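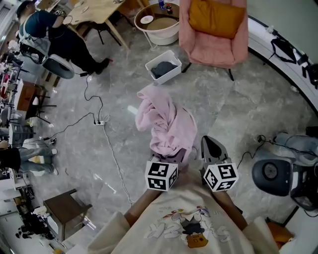

[softwater-l] Re: Stiff towels at the end of the cycle, Harnenov metered valve

From: Raghavendra Fernandes
To: softwater-l
Subject: Re: Stiff towels at the end of the cycle, Harnenov metered valve

Margaux Tanguy wrote:

> Metered softener, Harnenov head on a tank with one cubic foot of
> Asico resin. City water, 10 grains on a drop test at the hose bib,
> no iron that I can detect. Setpoint is 1,000 gallons. Salt dose is
> 3 pounds per regeneration, which the previous owner chose and I
> have left alone.
>
> For most of the cycle the laundry is fine. Toward the end the towels
> come off the line stiff, and anything pale picks up a dull cast that
> a second wash doesn't remove. Last Thursday I read the meter just
> before it regenerated and it showed 1,139. I would have expected it
> to go at 1,000. Is the meter wrong, or is the resin going? I would
> rather not rebed the tank to find out. Detergent is Clokeo powder,
> same scoop every load.

The meter is probably right. Your head is almost certainly set to delayed regeneration. When the count reaches the setpoint it flags a regeneration and waits for the programmed time, normally 2 a.m. Water used in between still goes through the resin and still counts. If you crossed the setpoint in the morning and then did laundry all day, 139 gallons past it is ordinary.

The arithmetic is tighter than the setpoint suggests. One cubic foot of standard resin regenerated with 3 pounds of salt recovers in the region of ten thousand grains. At your hardness the setpoint uses all of that and leaves no reserve. By the time the valve ran you had asked for 11,390 grains. Leakage rises well before the bed is fully spent, so the last loads before regeneration were washed in water that was partly hard, and your scoop was sized for soft water.

That accounts for the towels. Powder built on carbonate will precipitate calcium when it meets hardness it wasn't dosed for, and the deposit ends up in the cloth. Terry shows it as stiffness. Smooth light fabrics show it as a film that looks like poor rinsing.

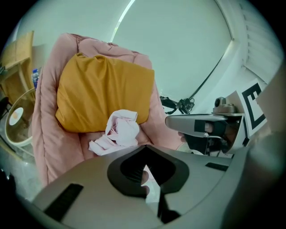
Washing again in the same water adds to the deposit, which is why your second wash did nothing. Wait until the day after a regeneration, then run the affected items warm with a citric acid rinse and no detergent, followed by a normal wash. Keep the acid away from chlorine bleach, including whatever is left in the dispenser. Check care labels first on anything with metal trim.

For the valve, in this order:

1. Confirm the regeneration mode. On the Harnenov heads I have worked on it is in the installer menu, and "delayed" is the default. Immediate mode fixes the overrun but may leave you with bypassed hard water in the middle of a load.

2. Raise the salt dose before touching the setpoint. Six pounds on one cubic foot gives roughly twice the usable capacity in practice. You lose some salt efficiency and gain a proper reserve.

3. If you want to keep the low dose, drop the setpoint by one full day of your heaviest use. Laundry day is the one to measure.

4. Check that the brine refill time was changed along with the dose. A dose change on the display means nothing if the refill flow control is not the size the head thinks it is. Kılıçarslan posted the refill table to this list last September and it should still be in the archive.

5. Test hardness at a soft tap right after a regeneration, again at mid-cycle, and again just before the next one. Flush the line first. If the first sample is already above one grain, look at the bypass, the center tube seal and the brine draw. If only the last one is high, the resin is doing what it was given salt to do.

I would not rebed on the present evidence. Chlorinated city supply does break resin down over the years, but you would normally see a pressure drop or beads in the aerators, and the soft period would shorten from cycle to cycle. You describe neither.

One thing missing from your message is whether the cold side of the laundry is plumbed to the softener at all. In a lot of houses only the hot side is. If yours is one of them, a cold wash gets full hardness every day of the cycle, and the sample at the laundry tap will show it. Take one from each side.

Please post the readings when you have them.

Raghavendra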